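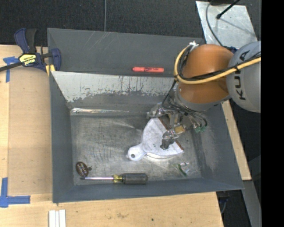 Filipa Ramalho
Contributing writer, fiction

The Night Boat to Jesdale

The woman at the ticket window told Didier Pichon that the afternoon boat was canceled and the night boat had not been decided.

"When will it be decided?" he asked.

"When the captain decides."

He bought a ticket anyway. It cost more than the bus and the hotel together, and she stamped it twice and pushed it under the glass with his change. Then she pulled the blind down and he heard her chair scrape back.

The waiting room had four benches and a machine that sold coffee and soup from the same spout. Margaux Poulain was asleep on the bench by the door with her shoes on her stomach. He knew her name from the tag on her suitcase. When she woke up she saw him reading it and turned the tag over.

"Are you for Jesdale?" she said.

"If it goes."

"It went last night. It went the night before in worse than this." She put her shoes on. "I wasn't on it either time."

He didn't ask why. He got two soups and gave her one, and they drank them standing at the window. The water past the breakwater was gray and moving in several directions. A man in a yellow jacket walked out to the end of the pier, looked at it, and walked back.

She had lived on the island until she was 12, she said. Her father had run the Quinlan, the old car ferry, before they sold it for scrap. Now he had a house above the harbor with a ramp up to the door, and a nurse named Crescencio Cordero who called her every Sunday and had called her this week on a different day.

"What did he say?"

"He said to come in May, when the crossing is better." She folded the paper cup flat. "Then he called back and said not to wait for May."

Didier was going over to look at a boat engine. It had 300 hours on it, or the seller said it did. He had been pleased about the engine all the way down on the bus, and now he found he didn't want to mention it. He told her he had business there.

At ten the blind went up. The woman at the window said the night boat would sail, and that anyone who got seasick should sit low and in the middle. Five or six people came in from their cars. They lined up without talking.

Margaux stayed by the window with her suitcase between her feet.

"I can carry that," Didier said.

"It's not heavy."

"I know."

The line moved. The man in the yellow jacket was taking tickets at the door, holding each one up to the light. Didier gave him his and waited on the other side – the wind was strong there, and it smelled of diesel. He could see the ramp and the lit deck going up and down against it.

After a while he heard the wheels of the suitcase on the concrete. She went past him and up the ramp, and he followed her on board.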